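Monday, late

Home at half past nine with sore feet and a bag full of leaflets I will never read, and I can't settle, so I'm writing it down before it goes fuzzy. What a day! I have wanted to go to the Radik open day ever since Vernon mentioned it back in the winter, and I had more or less decided it would be a let-down, the way things are when you look forward to them for too long. It wasn't. I'd go again tomorrow.

Caught the early train and sat on the wrong side for the sun. Changed at Skaltgate, where the tea is still terrible, and had to run for the bus because the timetable on the wall was last year's. Vernon Kennedy was waiting at the gate in that enormous green coat. We got visitor stickers with our names printed on them (mine said Ross, no first name, so I was Ross to everyone all day, like a butler) and were put in a group of 14. Mostly students, a couple with a very solemn little boy, and a man who had come all the way from Cultutach and told us so at every stop.

The first hour was talks. One was very good, on how you teach a robot to let go of something, which I had never thought of as a difficulty. You'd think letting go was the easy half. She said that people relax their fingers a little at a time and feel the weight pass over to the table, and we don't know we're doing it. I spent the coffee break picking up my cup and putting it down again, trying to catch myself at it. Vernon thought I'd gone peculiar. The second talk was mostly graphs and the room was warm, and I will say no more about that except that I was not the only one.

Then upstairs to the long workshop, and this was what I'd come for. They had several benches going and you could wander between them. There was a sorting one with coloured blocks that the children loved, and one folding towels, rather badly and very slowly, to great applause each time. I liked both but I gave them five minutes each. The one I kept going back to was the computer bench.

The job is taking parts out of old desktop computers and putting parts into them. It sounds so dull written down. But I've done it myself, on my knees on the carpet with a torch in my teeth, and I know how fiddly it is. You have a stick of memory between finger and thumb and you have to get it dead square to the slot, and there's always a cable in the way, and then you have to push harder than feels decent. So to see a pair of black gripper fingers holding one of those thin green sticks by itself in mid-air, perfectly level, gave me a proper shiver. I said "oh!" out loud and the solemn boy looked at me with approval. 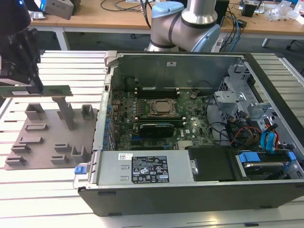 The memory stick held over its stand, with the old tower lying open beside it.

The stand was my favourite part, and I'm sure I was the only person there who fell for it. It's a printed plate with all sorts of little posts and slotted holders on it, each with a narrow channel that looks as if it's meant for the edge of a board. I asked the young woman running the bench who had designed it and she went pink and said she had, and that this was the ninth go at it. The first ones had been too smooth or too tight or the wrong height, and she'd kept them all in a drawer. She fetched them out! We had a lovely ten minutes over that drawer. One of them had warped so much it rocked like a boat. I do like people who keep their failures.

She told me the hard thing is the last little bit of travel, when the stick meets the slot. A tiny tilt and it jams, and from the outside a jam looks very much like a good fit until you try to start the machine. They've logged 764 tries at the memory alone this year and she knew the number without looking it up. I asked how many had gone right and she laughed and said it depended which month I meant. March was evidently a bad one. Vernon wanted to know why you'd bother when a person can do it in a few seconds, and she answered him very patiently. People are quick at one, she said, and much less keen by the time they've done a whole pallet of them. He chewed on that all the way down the stairs.

I asked if I could see inside the computer properly and she let me lean in (hands behind my back, like a child in a china shop). It took me straight back. The little square processor in the middle, the power supply with its label of tiny writing, that tangle of red and yellow and orange wires by the drive cage. I had one very like it under my desk at the old office, and I used to rest my feet on it in winter for the warmth. Must have been 2000 or a bit after when I first took the side off one of those beasts and frightened myself silly. And the blue clips on the hard drive! I'd forgotten how pleased I used to be with anything that came out without a screwdriver.

Lunch was in the canteen, cheese and onion pie, beans, a slice of lemon cake that I'd have happily had twice. The Cultutach man sat with us and turned out to be much nicer sitting down. He mends clocks. He has one in his workshop with 1798 scratched on the back of the plate by whoever made it, and he says there's a wheel in it that he can only fit by humming, because if he holds his breath his hand shakes. I told him to go and tell the girl with the drawer. He did, too, and when we went back up after lunch the two of them were bent over her plates with their heads nearly touching and he was drawing something on the back of his leaflet.

Afternoon was questions in the big room. Somebody asked the usual thing about jobs and got a fair answer, though a long one. The solemn boy put his hand up and asked whether the robot knew it was a Monday. Long pause. The speaker said no, and the boy said "lucky", and that got the best laugh of the day.

We had time before the bus so I dragged Vernon up for one last look. It was quieter by then and I could stand right at the bench for as long as I liked. I didn't think about anything much. I just watched it, and I noticed I was pressing my own finger and thumb together as I did so. Vernon says I was doing it on the bus as well.

He has lent me his book on grippers, which is as thick as a loaf and has somebody's shopping list in it at page sixty. I've promised to have it back to him by the end of the month. I also want to dig out the old computer from the loft, if it's still there behind the suitcases, and see whether I can get the memory out and back in with my eyes shut. Must ask Jean next door about borrowing her ladder. Mine has the wobbly foot.

Feet in a bowl of hot water now. Forgot to buy milk.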